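Setting up your Flarnano label printer, part 3: loading the roll and first print

I wrote this after setting up my own Flarnano for the shop, so it follows the order that worked for me. Set aside a flat table and a few minutes.

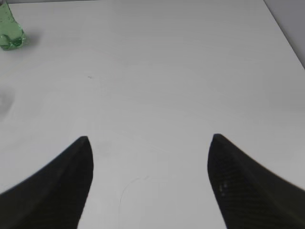
Loading the roll

1. Switch the printer off and unplug it. I know, I skip this too, but please do it here.

2. Press both side latches and lift the lid until it clicks. If it feels stiff, push the latches in again and try once more – don't pry it!

3. Drop the roll onto the spindle with the labels coming off the top. A full roll holds 485 labels, so it's a snug fit at first.

4. Feed the loose end under the gray guide bar and pull out 3 labels' worth of paper. Slide the guides in till they just touch the edges.

5. Close the lid, pressing on both corners.

Caution: the print head gets hot after a long batch. Let it cool before you open the lid again.

First print

6. Plug in, switch on and wait for the steady green light. Blinking green means it's still measuring the labels.

7. Hold the feed button down until a test label comes out. You want crisp text, centered left to right.

Note: if you get error 203, the lid isn't fully shut. Mine did this twice and it was the left corner both times (thanks to Halima Idahosa for spotting it).

8. Faint print? Go to Settings, then Darkness, and move it up one notch at a time.

Network setup is in part 4.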